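How a League Table Works
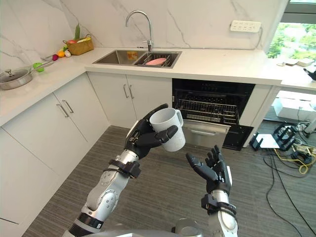

Santeri Harju

A league table is a list of teams in order, with the best record at the top. Rugby leagues use one to keep track of the whole season.

Say Jorcombe and Pranatard are in the same league. A team gets four points for a win and 2 points for a tie. Losing usually gets you nothing.

There are extra points too, called bonus points. A team can earn one by scoring four tries or more in a game. A losing team can also earn one if it loses by seven points or fewer. So if Jorcombe lose 30–24 but score four tries, they still go home with two points.

Table points are different from the points in a game. Pranatard might score 178 points in their first few games and still be below a team that has scored fewer – what counts first is how many games they won.

Sometimes two teams have the same number of table points. Many leagues then look at who has won more games. If that is the same, they look at the points difference. To find it, take all the points a team has scored and subtract all the points scored against it.

Leagues don't all use the same rules, so check yours before you start adding up.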